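Sorting Bench Tips: When the Arm Jams on a Cloth

Last updated March 18, 2024

I keep a small arm on the workshop table for sorting practice, and after this week's mess I figured I'd write down what went wrong and what I do now.

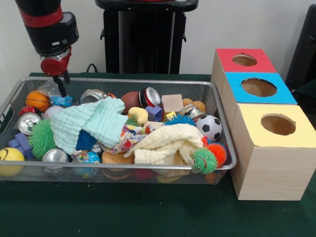 So, the fault. I'd told it to pick a ball, it came up with a fistful of muslin instead, and the whole basket started sliding after it! The controller (a Clorkia, bought used) threw error 193, and I did the dumb thing and reached in to tug the cloth free. The fingers let go, then closed again on my thumb. Nothing broken, but I said some words.

What I do these days:

Hit the stop button first, every time, and count to 30 before your hand goes anywhere near the fingers. Mine sometimes finishes its last move after an error, and the manual from Hendico mentions it once, in tiny print, way in the back.

Clamp the basket. Wire mesh slides like crazy on a smooth tabletop. I use 2 small spring clamps on the rim, and a scrap of rubber shelf liner underneath works pretty well too.

Keep cloths flat and low, or sort them in their own round. Thin crinkly stuff is the worst - it bunches up between the fingers and the arm just keeps pulling. Spiky rubber balls will snag a loose weave as well, so pull those apart by hand beforehand.

Toss clear wrappers. My camera reads them as nothing at all, or as whatever's behind them.

Turn the grip force down for empty soda cans. A crushed can has sharp creases, and you'll be the one picking it up.

Tape your cable down where it passes the stand. I haven't had a snag there yet but I've come close twice.

Next up is swapping the finger pads. I have a Mancuso set in the drawer and will add a note when they're on.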